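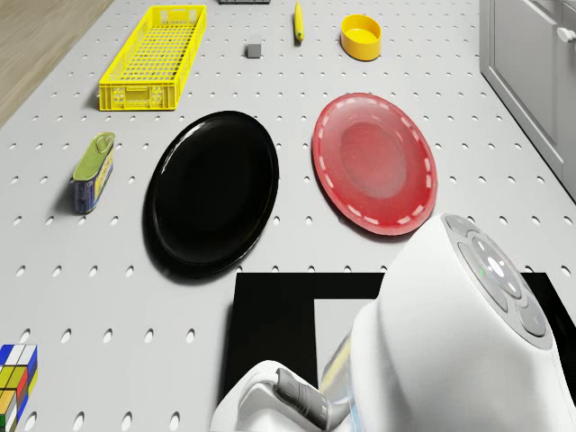
Figure 2. Simulated pegboard worktable with yellow basket.

4.2 Size coverage across retailers

We recorded the advertised size range of every dress and knit top listed online by Stoturmont, Drikine and Harb in July, then visited each chain's largest store to see which sizes were hanging on the floor. The sample came to 3,000 garments. A size was counted as stocked if at least one piece in that size and colour was on a rack open to customers.

All three chains advertised up to size 18 or higher. On the floor the picture was different. Stoturmont carried its full range in knitwear but stopped at 16 in most dresses, and Harb kept its larger sizes in a separate section behind the change rooms. Drikine was the most consistent, although its labelling moved between numbers and letters within the same line — an XL cardigan and a size 18 cardigan had the same chest measurement.

Staff at two stores offered to order a missing size for home delivery. We did not count these offers as stock. 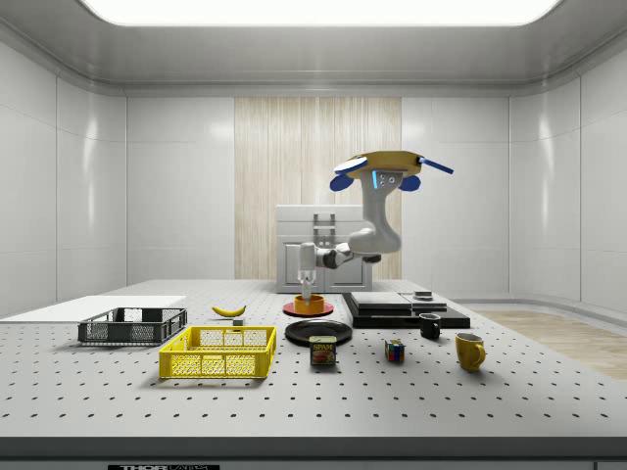 4.3 Shopper survey

The survey was run through the Kinine loyalty program and drew 500 complete responses from women who had bought clothing in person that season. Respondents were asked which size they looked for first, whether they found it, and what they did if they did not. The form had 21 items and took one sitting. Answers given as a letter size were converted using each retailer's own chart, and blank answers were left out of the totals.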